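Titcombe Publishes Table-Clearing Procedure for Shared Kitchens

PISTMONT, 4/27/23 - Titcombe, a supplier of tableware and draining equipment to shared kitchens, has released a written procedure for clearing a table after a rice meal. The procedure is named Musar. It covers the serving tray, the dishes on it, chopsticks, loose grains and the draining rack, and it is issued free of charge to any kitchen that asks for it.

Musar applies to small settings in which one tray carries the dishes for one or two diners. It assumes a rack standing to the left of the tray and an open container to the right, all on the same tabletop. Kitchens with a right-hand sink may reverse the layout. The steps do not change.

The order of work is fixed. Drinkware and chopsticks go to the rack first, followed by bowls and then plates. The tray stays flat on the table until all dishes are off it, and the grains on its surface are then tipped out in a single movement. Grains on the tabletop are gathered last, with a dry cloth, working toward the front edge. A damp cloth is not used at this stage. Cooked rice smears when pressed against wood and is slower to remove once it has been spread into the grain.

Neelam Kandpal, who wrote the procedure, tested it at the Sulemana kitchen in Pistmont over 305 clearings. Each clearing was timed from the first item lifted to the last grain removed. Settings in which the tray was tipped before the dishes were off it were recorded separately and are listed in an appendix. 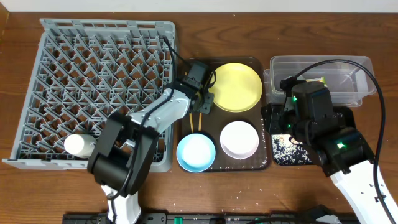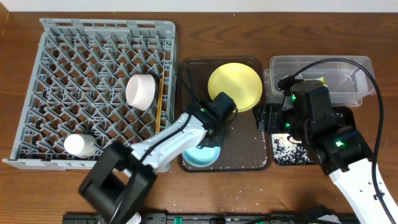
Gray rack, brown tray and clear container on the wooden table, with rice on the tray and the tabletop.

Kerstin Sæther said that the section on chopsticks had been the most useful to her, and that she would have liked it to be longer. Thin chopsticks slip through an open lattice, she said, and her own kitchen now stands them upright against the inside edge of the rack. She added that the rule on dry cloths should be printed on the first page.

Titcombe has accepted the second point. The revised edition, due in September, will carry the cloth rule on page one and will extend the chopstick section to cover racks with wide openings.

The procedure runs to 20 pages, including a one-page summary for display near the sink. The first printing is 1,000 copies. Kitchens may request up to 10 copies each. Larger orders are handled individually and may be delayed until the revised edition is ready.

Musar does not cover washing, water temperature or detergent. It ends when the table is clear and the rack is loaded. Trays with raised handles and stacked bowls are also excluded.

Requests for copies should be sent in writing to Zainab Nwosu at the Titcombe office in Pistmont. Comments on the current edition may be sent to the same office.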